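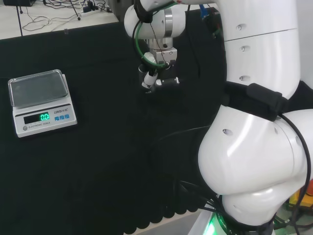 Can the Kanix feeder run off the clubhouse extension lead?
Only the heavy-duty one. The thin lead in the locker drops out as soon as both wheels are turning.

SETTING UP THE BOWLING MACHINE, NETS 4 AND 5

1. Legs out, pins in. Check all the pins, then check again. Machine on the rubber mat, not the turf.

2. Head unit on the tripod. Takes two people. Tighten the collar by hand, no wrench.
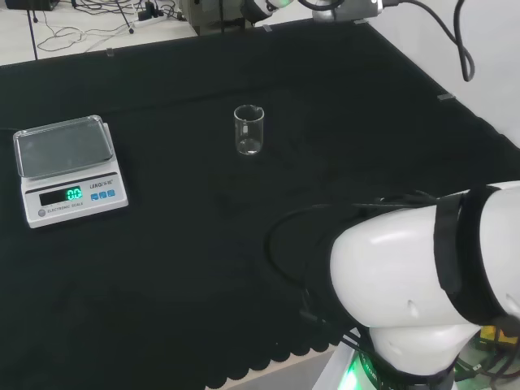
3. Sort the balls before they go in the hopper. Dimpled ones only, no leather. Old ones soak up water and come out short, so weigh any that look doubtful. A kitchen scale does fine, the white kind with a clear tray and green digits. Wait for 0.0 like on that one, then put the ball on. Heavy ones go in the Vidmar bucket to dry.

Note: dont mix old and new balls in one session.

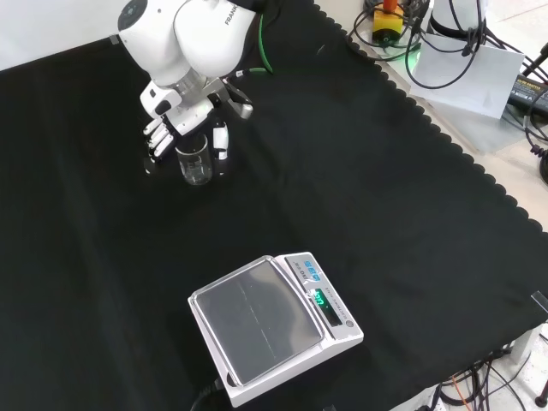 4. Both speed dials to zero BEFORE you switch on. Power on, wait for the wheels to settle, then bring the dials up together. Dial goes to 99. Juniors stay in the bottom half, no exceptions.

5. Run a few balls with no batter in. Watch where they pitch, adjust the head, lock it.

CAUTION: hands out of the chute while the wheels are spinning. They keep going a good while after the power is off.
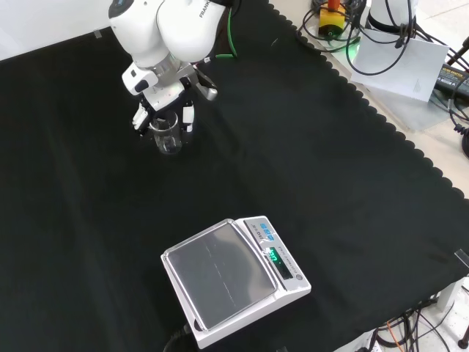

Despina Yordanov adds that the Breststead nets slope toward the bowler's end, so the front leg needs one more notch than the Bostach sheet says. Do that before step 5 or you will be lining it up agian.

6. Packing up. Dials to zero, power off, wheels stopped, then the lead. Key back to Dalibor Urban.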